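Subject: Re: [grip-sim] two-finger jaws on small drawer handles, controller comparison
From: Sorin Mladenović

Following up on the controller thread. The quoted part is my first message, trimmed, for those who joined in August.

> The task is the drawer pull in the simulated kitchen room, both arms
> active, view from the robot's own camera. I am comparing the Delić
> position controller with the Vesel impedance controller. Same arm
> model, same two-finger jaws, same start poses. Each controller gets
> 18 start poses. Contact with the drawer front is logged separately
> from contact with the handle, as the two were lumped together in the
> old scripts and the numbers were useless.

The case I keep coming back to is the left gripper at the wood-textured drawer, just below the silver handle. At that range the jaws and the drawer front overlap in the rendered view and the depth estimate gets poor. 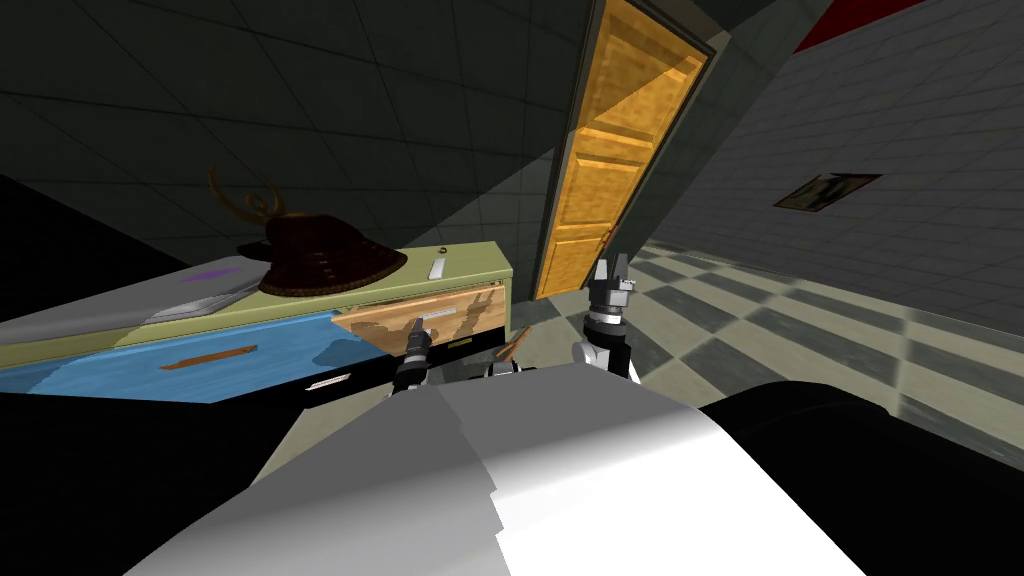
Have you tried lowering the lateral stiffness before first contact? On the Parkanville setup we ran Vesel at 451 N/m and it still pushed the panel sideways. Dropping to 189 N/m let the fingers slide along the front until they found the bar. I would also park the idle arm further back, since its self-collision margin eats into the solver budget.

Thanks, I had left stiffness at the default. I have rerun the set at 189 N/m and will post the logs once I have cleaned up the timestamps. Delić has no equivalent parameter, so for that one I can only change the approach speed.

Remaining differences, over 36 runs in total:

Delić reaches the drawer front sooner but overshoots on the vertical axis. Vesel is slower and holds its pose better once it touches. Neither copes well with the camera roll. Both take the wrist target in the camera frame, and I now rotate it to the base frame before it goes to the controller.

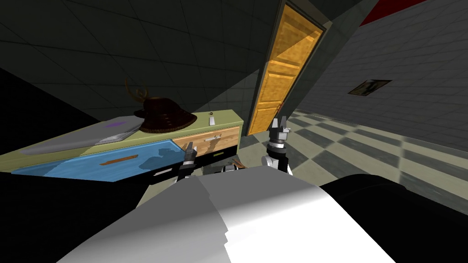

Left gripper against the drawer front, right gripper closer to the camera with fingers open.

I have not moved the idle arm yet. If anyone has a parking pose for the Sirnutix arm model that keeps the elbow clear of the torso casing, please send the joint values in radians.

Sorin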